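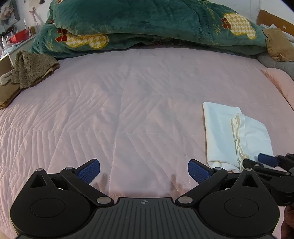

Please leave the back pages alone, one reader wrote to me after my January column, my daughter thinks that they are homework and she closes the book when she sees them. I had written there, only in passing, that I like the author's note at the end of a historical novel for children. I received more letters about this one sentence than about the rest of the column together, and most of them did not agree with me.

So I went back to my shelves and read only the last pages of many books. It is a strange way to read. You meet the apology before you meet the story. "The bridge was really built two years later." "The sister is my own invention." "I have made the winter shorter." After some evenings I had the feeling that I had been listening to people who explain themselves at a door while they are putting on their coats.

The author's note was not always there. In the historical novels which I read as a girl, in another language, the story stopped and then came a list of other books by the same publisher. If the hero had met a king, I believed that he had met a king. I believed for a long time in a certain siege, with tunnels and a trained dog, and I spoke about it at school with great confidence. The siege was true. The dog, I am sorry to say, was not, and my teacher told me so in front of everyone.

Today it is difficult to find a historical novel for readers between nine and 13 without something behind the story. There is a note, and then often a glossary, a time line, a list of further reading and questions for the classroom. The small publisher Donati, which makes almost only historical fiction for this age, has such pages in every book. In *The Salt Clerk of Illura* the novel itself ends on page 165 and the book ends on page 200. A child who holds it in her hands believes that she has still a good part of the story in front of her. Then she turns the page and it is finished. I felt this myself, and I am an adult who reads for a living. I was so sure the clerk would come home.

This is, I think, the most serious complaint in the letters, and it is a complaint about paper more than about history. We measure the end of a story with the right hand. When the pages on that side become thin, we prepare ourselves. A mother wrote that her son had thrown *The Salt Clerk* under a chair, and I understand him.

But let me speak about what is written in those pages, because there the quality is very different from book to book.

The worst kind of note repeats the novel in dry form. It tells us that life was hard, that many people were poor and that children had to work. The reader has just spent a week with a child who was poor and had to work. She knows it. A note of this kind shows that the author, or perhaps the editor, did not trust the story.

The second kind I would call the teacher's note. It is useful, well ordered and a little cold. It gives dates and it corrects. I do not want to be unjust to it. A novel can leave a wrong picture in a young head, especially when it tells about people whose grandchildren are living and can be hurt by it. If an author has put together several real villages in one village, or has given to one nation the clothes of another, it must be said somewhere. I would only prefer that such things were repaired in the novel before it was printed.

The third kind is the reason why I defend the back pages. In it the author tells how she came to the story, and where she stopped knowing and started to make things up. The note of *North from Skelasside* is the best example I have found this year. The novel follows a girl on a herring boat, on an invented coast, in a time when girls were not taken on such boats. It has been praised for its storms, and the storms are very good. However, what I remember is the note, which is only six paragraphs long. The author explains that she found in a church book a payment to a crew, and that beside one name the clerk had written "she" and then crossed it out. There was nothing more about this person, in any other book. The author looked for her for a long time. Then she writes: "After this I was alone, and I had to imagine."
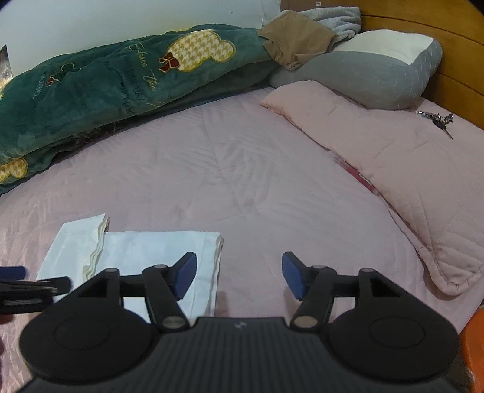 I know of no better sentence to give to a child of eleven who asks what history is made of. It does not say that everything in the novel is true, and it does not say that nothing is. It shows the small hard fact, and all the soft material which was wrapped around it. A young reader can hold both things together much more easily than we suppose. Children who play do this the whole day.

Some readers proposed practical solutions. One would like the note to be placed in front, as a preface, so that the end is again the end. I tried this with *North from Skelasside*, reading the note aloud first to my niece, and it was a mistake. She waited for the crossed-out word through the whole book and was not much interested in the fish. A note like this has its force because it comes late. Another letter suggested that the publisher should print the extra material on his website. For the time line and the classroom questions I would agree at once. They are meant for adults, and adults will find them.

The glossary is a separate question. *Grasari*, a novel set among mountain beekeepers, has a glossary of around 200 words, many of them beautiful, and I did not look at it one time while I was reading. Almost every word was clear from its place in the sentence. I learned English in this way myself, from novels which were too difficult for me, guessing and going on. When I finally looked in the glossary I found that I had guessed some words wrong. For the whole book I had believed that a certain tool was a kind of hat. It had disturbed nothing. The beekeeper took it from the nail in the morning and hung it back in the evening, and in my head he was very well dressed.

What would help the reader with the daughter? A gray edge on the back pages, maybe, or a different paper, so that the hand can feel where the story stops. Donati did it once, in an older edition of *Grasari*, with pages in pale yellow, and gave it up again in the paperback. I have compared the two editions and I prefer the yellow one, although the glue is bad and the glossary has started to come out.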